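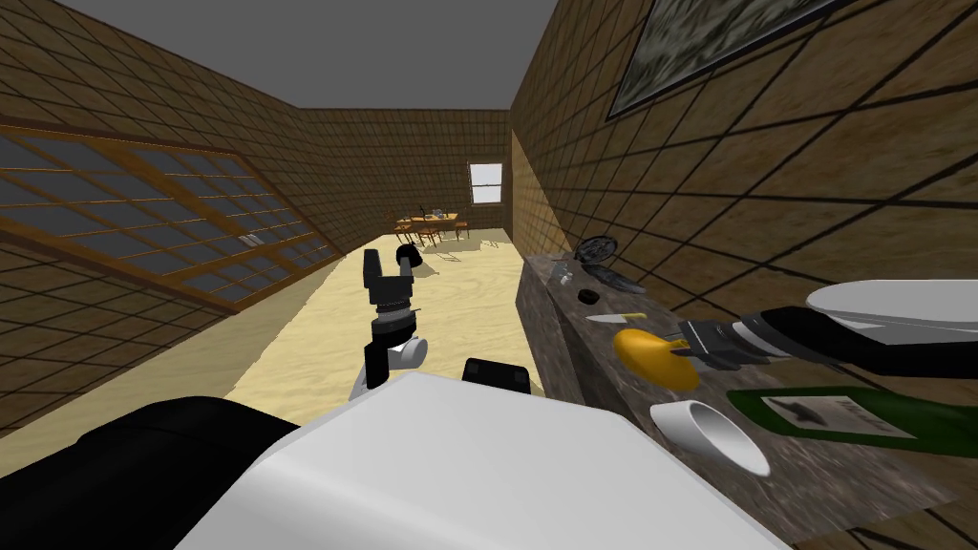
Search this forum
Advanced search
Go

Moving Mum to Kevemthorpe: is the activities fee worth it?

pennywort
May 6, 2018
We are looking at a one-bedroom flat for my mother in the retirement village at Kevemthorpe. Rent and service charge are clear enough. On top of that there is an activities fee of 300 a quarter, and it can't be dropped. She is 82, likes cards and a short walk, and won't go near a gym. Does anyone have a parent there? Do they use what they pay for?

dunlin_k
My dad has been there since November. The fee covers the minibus, the art room, the exercise classes and most outings. He goes on the bus twice a week and that's it. I'd say he gets half his money's worth. The meals are separate.

Harrow Lane
I don't agree that it's poor value. My aunt did nothing for the first two months, then joined the bridge group, and now she's out of her flat most afternoons. There are 12 in the group and they will take beginners. You can't judge it by the first quarter.

dunlin_k
He's had two quarters. He doesn't like groups. My point is that it should be optional.

tealeaf
We chose Natel House over Kevemthorpe for that reason. You pay per outing there. The drawback is that outings get cancelled if fewer than eight sign up, so in winter there isn't much on.

pennywort
Thanks. What about the service charge, has it gone up?

dunlin_k
Ours is 482 a month now. It was almost that when he moved in. Ask for the last three years in writing before you sign. They sent ours by email the next day.

Harrow Lane
Ask for a trial stay too. My aunt had a week in the guest flat and ate in the dining room every day. She changed her mind about which floor she wanted.

pennywort
I didn't know they did trial stays. I'll ring them.

Related threads
Flemer stairlifts: servicing costs
Van Rooij riser chairs, any good for short people?
Taking a cat into sheltered housing
Power of attorney forms, where to start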